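The floor is not a closet, and other things I tell myself

I have a theory that every room has one pile it deserves. In my place it's the pile by the desk chair. You know the one: a sweater, something dark you wore once and plan to wear again, a bag you haven't unpacked since May. I used to fight that pile. Now I think most of us fight the wrong thing.

The tidying advice I grew up with always began with the big furniture. Clear the table! Buy a cabinet! I bought a cabinet (a Revix, flat-packed, 22 screws and 2 left over, which still bothers me) and within 14 days it was full of stuff I'd forgotten I owned. Meanwhile the floor looked exactly the same, because the things on the floor are the things I use.

So I'm going to argue for starting low. Pick up the cloth first. The small, soft stuff, the towels and checkered rags and whatever slid off the bean bag, is what makes a room look tired, and it takes almost no effort to lift. I lived in a one-room rental in Dresden for a while with a shiny stone floor, and one dropped dish towel on it could make the whole place look abandoned. Pick it up and, I swear, the room got bigger.

People will say that's cosmetic. Sure it is! So is combing your hair. I'd still take a clear patch of floor over a color-coded shelf, any day, and I'd take clothes heaped in one honest pile over clothes spread thin across four chairs.

A checkered cloth coming up off the tiles, and the big bright hall overhead:
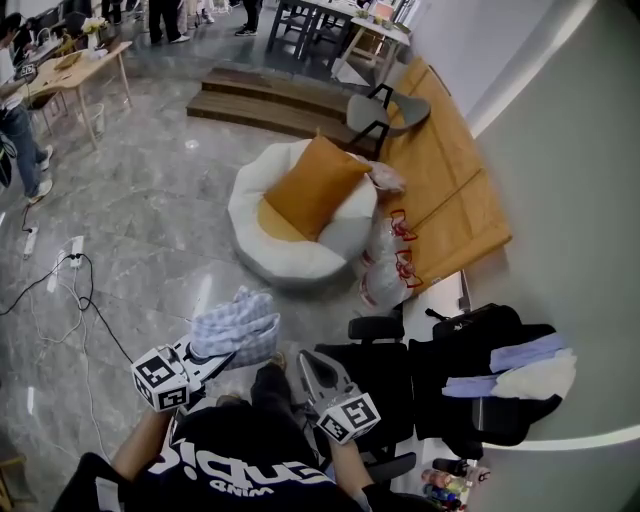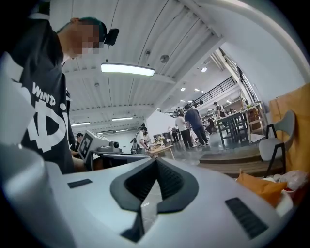

My other unpopular opinion is about plastic bags. If you tie a bag shut, it has to leave the room that same day, or it turns into furniture. I've had one sit against a wall so long I started dusting it. These days anything tied up goes straight to the front door, where I'll trip on it until I deal with it.

And leave yourself somewhere to sit while you do all this. A bean bag is fine, with a cushion if your back is like mine. I fold better sitting down, and I quit later.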